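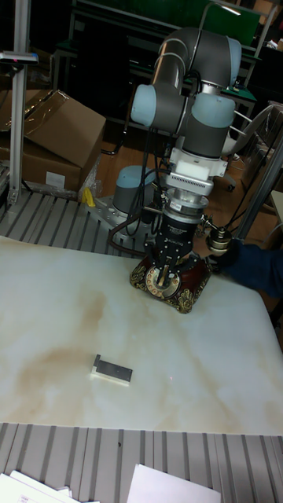

# Cleaning and Checking an Ornate Rotary Telephone

This procedure covers decorative rotary telephones with a glossy dark body, gold scrollwork at the corners and lower edge, and a round dial on the front face. It applies to old sets and to later ones made in the old style. It does not cover rewiring, and it does not cover sets with live line voltage on them. Unplug the line cord at the wall first and leave it unplugged until the end.

Time required: 3 hours including drying. Most of that is waiting.

## Materials

- 2 microfiber cloths, one for damp work and one kept dry
- Soft makeup brush or a clean watercolor brush, medium size
- Wooden toothpicks
- Cotton swabs
- Distilled water with a single drop of mild dish soap in a small bowl
- Paste wax, neutral (optional, for painted or lacquered bodies in good condition)
- A folded towel, if the telephone must be laid on its side

Do not use glass cleaner, metal polish, vinegar or alcohol on the gold parts. On many decorative sets the gold is a thin paint or plating over a cast base, and metal polish takes it off at the high points in one or two passes. Rory Sutherland at Zarnedow lost the finish on a corner that way and had to leave it bare.

## Setting up the surface

Work on a flat, hard, light-colored table. A marble-patterned top is acceptable, although small screws are harder to find against the veining than on plain white. Wipe the surface before setting the telephone down. Grit under the feet will mark both the table and the feet.

Cast feet are often uneven. Press lightly on each corner of the body in turn and note whether it rocks. A set that rocks should be steadied by hand during cleaning; do not pack the low foot with folded paper, which slides.

The set used to write these notes measured 190 mm across the base. On a much wider set, allow more drying time, as the scrollwork holds more water.

## Dry cleaning

1. Brush the top of the body from back to front, with the brush nearly flat.
2. Brush the scrollwork from the top edge down. Turn the brush on its corner for the recesses.
3. Loosen packed dust with a toothpick. Push along the groove, never across a raised edge.
4. Brush the feet last and wipe the table again before continuing.

If gold comes away on the brush, stop. The finish is failing and any damp cleaning will make it worse. Dust it and leave it at that.
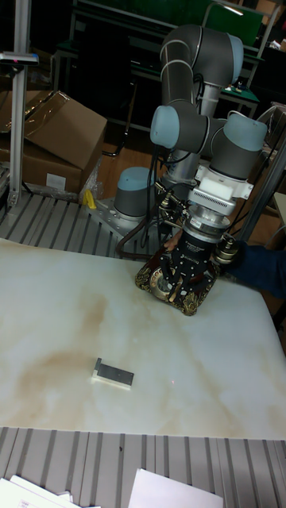 ## Damp cleaning

1. Dip a corner of the first cloth in the soap solution and wring it until it no longer drips.
2. Test on the back of the body near the base. Wait 2 minutes and look for dullness or color on the cloth.
3. Wipe the flat panels in straight strokes. Dry each panel with the second cloth before starting the next.
4. Use a barely damp swab on the scrollwork. Roll the swab - scrubbing with it leaves fibers in the grooves.
5. Repeat all panels with a cloth dampened in plain distilled water to remove the soap.

When holding the body still, keep fingers flat against its sides and away from the raised ornament. Thin scrolls that stand off the body can bend or snap under a fingertip. Support the weight from underneath whenever the telephone is moved, and never lift it by the dial.

## The dial

Keep liquid out of the dial entirely. Water that gets behind the finger wheel reaches the governor or, on push-button sets made to look like rotary ones, the keypad contacts.

Brush between the finger holes, then clean the rim of each hole with a dry swab. Printed numerals should be treated as fragile. If a numeral is dirty, breathe on it and touch it once with the dry cloth. Esperanza Figueroa recommends a soft white eraser for paper number rings, cut to a point; it works on paper and should be kept off printed plastic.

To check a moving dial:

- Turn it from the highest position to the finger stop and release it without guiding it back.
- The return should be even from start to finish.
- A return that slows near the end usually means old grease in the governor. A return that races means the governor is not engaging. 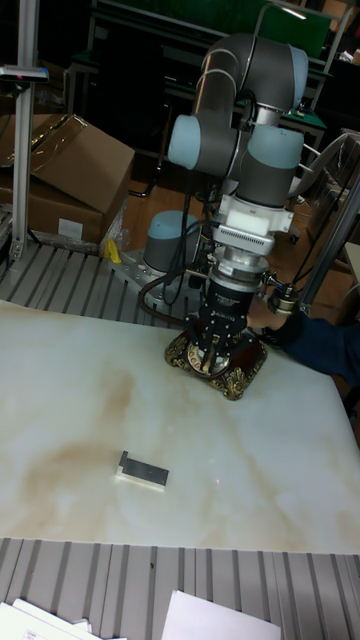 A fixed dial should have no play at all. Hold the rim between finger and thumb and try to rotate it with light pressure. Slight movement on a fixed dial points to a loose center screw or dried adhesive behind the plate. Tighten the screw a quarter turn at most. Adhesive repairs should wait until the body is fully dry.

## Drying and finishing

Leave the set upright at room temperature, out of direct sun. Do not use a hair dryer. Check the underside of the lower scrollwork with a dry swab; if the swab picks up moisture, wait longer.

Wax only the flat panels. Apply a thin coat, let it haze, and buff with the dry cloth. Wax in the recesses turns white and has to be picked out with a toothpick.

Reconnect the line cord after the final check for moisture.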